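Hekton pick cell on second shift, anyone else?
Forum: Warehouse Floor Talk
Page 1 of 1

totebin_sue
Nov 8, 2018
So we got the Hekton arm in August, one cell, end of line 3. Management line is nobody loses hours. OK. But two of us who used to pick singles are now "cell tenders" and I'm trying to figure out what that even is. Same pay grade. Mostly I clear faults and refill totes. Anybody else gone thru this? What did your site do about the job title and did the rate change?

drydock77
We did, at the Carroll building. Took a year to get the rate looked at. Write down everything you do that wasn't in the old job. Fault clears, resets, wipe downs, all of it. HR will say its the same job til you hand them a list.

mrs_pallet
Disagree a little. I like tending. My shoulders quit hurting. Used to do 512 singles on a decent night and go home and lie on the floor. Now the arm does the reaching and I walk. You couldn't pay me to go back.

totebin_sue
Shoulders yes, I'll give you that. But it's boring AND you can't look away. Worst combo. And the rate board is still up with my name on it, showing what the cell did, like I did it. Slow night for the machine = slow night for me.

kbeltline
What are you running thru it? Boxes are easy. Ours hates anything round.

totebin_sue
Drinks mostly, mixed singles. Clear bottles are the pain. This is the kind of thing it handles, gripper's got one of the yellow-green ones and there's a water next to it on the table.

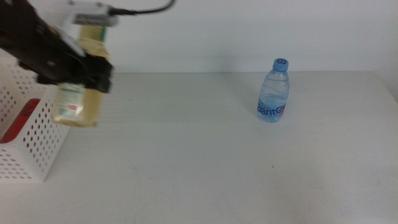 RE: clear bottles

kbeltline
Yep, bottles. We had Bellov in for that. They changed the lights over the table and it got better, not fixed. White table plus clear plastic is asking for it imo. Ask if they can try a dark mat.

drydock77
Dark mat did nothing for us fwiw. Slowing it down did. Then the supervisor sped it back up before the monthly numbers — of course.

mrs_pallet
Who's allowed to change the speed at your place? Here tenders can. Makes a big difference to how the job feels, your not just standing there waiting on it to mess up.

totebin_sue
Leads only. I have to radio. Last week nearly 228 faults across the shift and I was on the radio for half of them. Gonna ask for speed access, thats a good one.

unico_vet
Unpopular opinion. I was at Unico when they put these in and "nobody loses hours" was true. They just didn't replace anyone who quit. Five on the line, then 3. Then the ones left covered 2 cells each. Watch the job postings not the memos.

mrs_pallet
People quit warehouses anyway. Was like that way before any robot.

unico_vet
Sure. They used to hire after.

kbeltline
Both things can be true, our site grew and added a cell and still hired. Depends who's running it.

totebin_sue
OK so my list for the meeting — title, rate, speed access, name off the board. Asking about backfill too now, thanks unico. Will post what they say.

drydock77
Get it in writing. Even an email.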